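Les câbles, les poulies et moi

Publié le 13 février 2021 par Jerome Umali
Imprimer | Envoyer par e-mail
4 commentaires | 19 partages

Bon, je vous avais promis la suite en octobre et puis le temps a filé, vous savez ce que c'est. Entre-temps on a quand même remis le banc de suture en route, et je voulais noter tout ça quelque part avant d'oublier dans quel ordre on a fait les choses (Lorna me le redemande tous les mois).

Pour ceux qui arrivent : je m'occupe chez Clemar d'un banc à deux bras chirurgicaux, le Lirham, qui fait des points sur des coussinets de faux tissu. Je ne suis pas chirurgien, je couds très mal un bouton, mais je sais retendre un câble ! Et c'est bien de ça qu'il s'agit, parce que le poignet d'un instrument pareil, c'est une petite pile d'articulations et de poulies avec des câbles qui passent partout. Dès qu'il y en a un qui prend du mou, la pointe arrive à côté de l'endroit demandé.

Le bras gauche, celui du porte-aiguille, avait justement ce défaut-là. Je l'ai démonté deux fois. La première j'ai retendu à froid, content de moi, et le lendemain c'était revenu. La deuxième j'ai fait tourner le poignet 50 fois à vide dans les deux sens, puis j'ai retendu, puis j'ai recommencé 50 fois. Comptez 45 minutes par instrument, café non compris.

Ensuite il y a le recalage des deux bras l'un par rapport à l'autre, et là je ne fais plus confiance à la mire toute seule. Elle dit que tout va bien alors que les mâchoires se ratent d'un cheveu. Le vrai test pour moi, c'est le nœud à l'instrument : il faut enrouler les boucles sur la pointe du porte-aiguille pendant que l'autre pince travaille juste à côté, et le moindre décalage se paie tout de suite.

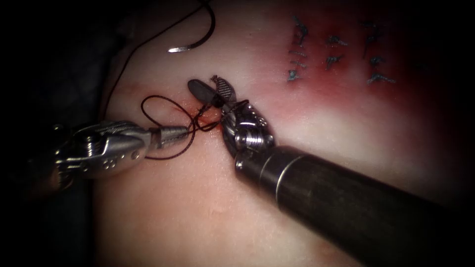 Njoroge, qui a la patience que je n'ai pas, m'a appris à laisser de la longueur de fil et à poser l'aiguille à plat, bien à l'écart, avant de commencer les tours. Depuis, je coince beaucoup moins de choses – je n'ai pas dit plus rien.

Côté entretien courant, je brosse les mors après chaque série (les stries, ça garde tout), je regarde les câbles à la loupe près des pivots et je note les heures dans le cahier. Un câble qui commence à pelucher, je le change, je n'attends plus. J'ai essayé d'attendre l'an dernier, Bradley s'en souvient encore.

Reste la pince droite, qui a un petit jeu à l'ouverture. Les pièces sont commandées chez Probert, je vous raconterai quand elles seront là.

Imprimer | Envoyer par e-mail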